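Sorting small goods with the Drovement arm: quick setup for shift leads

Do this before the 7 o'clock shift.

Tip one tray of mixed hair stuff out, scrunchies and ties and bead strings. Load the Rulteo profile. Run 4 test picks – slow speed. Tangled ones go to a person, always.

Pickers move to checking now, same pay grade. Tell them that first, befor you show the screen. At Heststead we didn't and it was a bad week.

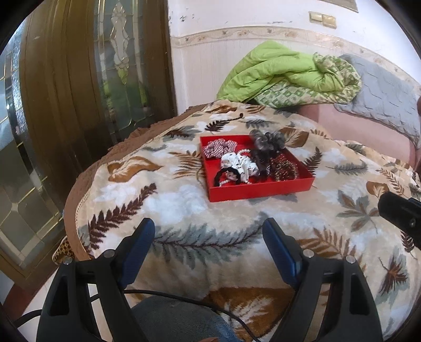 Pass mark is 85 percent. Under that, rerun the profile. Still under – call the desk, ext 3270.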